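Bins, Trays and Other Things We Are Told Will Save Us Time

From the Workshop Corner, March issue

Every couple of years someone in the building rediscovers the idea that hand tools should live loose in a big open metal bin. The argument goes like this. Shadow boards are fussy. Drawers get jammed. Foam inserts cost money and go out of date the minute you buy a different pair of pliers. A bin takes anything, you can see to the bottom of it, and you can hose it out. The Zoltow annex went over to bins last fall and has been recommending them to the rest of us ever since, with some energy.

I went over to look, and I have also read the four-page handout from Drindus, who sell the bins. I came back less impressed than I was supposed to be, though I'll admit to one change of mind, which I'll get to.

First, the numbers, seeing as they were quoted at the spring planning meeting as if they settled the matter. Zoltow keeps 651 hand tools on its list. Before the change, 354 of them had a marked place of their own. The rest lived in drawers, on carts, in coat pockets and on windowsills. After the change, the annex reported that "all tools now have a location." Well, yes. The location is the bin. If I put everything I own into my garage, then everything I own has a location too, and my wife would still like to know where the tape measure is.

The handout says a bin cuts down the time spent looking for things. I couldn't find where that was measured, or by whom, or against what. There's a chart with two bars on it and no units. I asked Drindus by e-mail what the bars stood for and got a second copy of the handout.

What I can speak to is what happens to a metal bin in daily use, because ours at the Cloutier shop is nine years old and has never been treated gently. The walls hold up fine. The floor takes all the punishment, and if you want to know what a bin has been through, the floor is where you look. 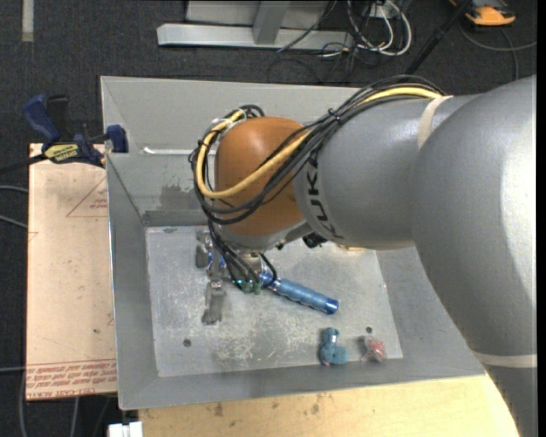

A blue-handled tool in a gray metal bin, with plenty of scratches on the floor.

Whether scratches matter depends on what you keep in there. For a screwdriver or a wrench I don't suppose they do. For anything with an edge on it, I'd worry less about the bin and more about the edge. A chisel that has been sliding around with forty other things isn't going to be the chisel you sharpened, and the handout's answer to this (a "soft base liner," sold separately) brings us right back to spending money on inserts. We tried a rubber mat at Cloutier. It curled up at the corners, sawdust got under it, and small screws got under the sawdust. It's now in front of the slop sink, where it does a decent job.

Sloping sides are the other selling point. Things are meant to slide toward the middle, so nothing gets lost in a corner. I have mixed feelings here. With a few tools in the bin it works well enough, and I was wrong to have called it a gimmick in an earlier issue. That's the change of mind I mentioned. With a lot of tools in the bin, what slides to the middle is a pile, and the tool you want is the one at the bottom of it. The long ones lie across the short ones and you end up lifting out five things to get at the sixth. Then you put the five things on the bench, and there they stay until closing.

Handle color I will give them without a fight. A bright handle against gray metal is easy to spot, and a ribbed grip is easy to get hold of when you're reaching down at a bad angle. If you must use a bin, buy tools with loud handles, or wrap the dull ones in tape. A roll of blue tape costs less than anything in the Drindus catalog. We did all our small drivers in an afternoon and I noticed the difference the same week, mostly in how few of them got swept up with the shavings.

Now for Skostemex, who make the competing system, before anyone writes in to say I've ignored it. Their trays are shallow, they stack, and each one holds a single kind of tool. I like them better. I also think they cost too much, and the stacking lugs on our two sample trays were bent before we had them a month. The salesman told us that was unusual. The second set he sent had one bent in the box.

So what are we doing at Cloutier? For the time being, less than the planning meeting wanted. We're keeping one bin for the rough stuff: pry bars, old screwdrivers that get used as pry bars, mallets, the big clamps. Anything with a cutting edge stays on the wall. Measuring tools stay in their drawer, and the drawer stays locked outside of shop hours, since a square that has been dropped into a metal bin a few times is no longer a square. Everyone else's bins are their own business.

I'd ask two things of the people who want the whole building converted. Count how many tools come back at the end of the day, before and after, for a full month each. And time somebody finding a particular wrench, somebody who didn't put it there. The annex says it has done the first of these informally, and that 191 tools went into the main bin on the day it was set up. I asked how many came out of it again and whether they were the same ones. I was told the list was being updated.

Readers who have used open bins for more than a year are welcome to write in, for or against. Please say what you keep in them and how big the bin is. Photos of the bottom would be useful, especially if you've found a liner that lies flat. The next issue will have the extension cord inventory, which was held over from this one for lack of space, and a correction to the glue chart.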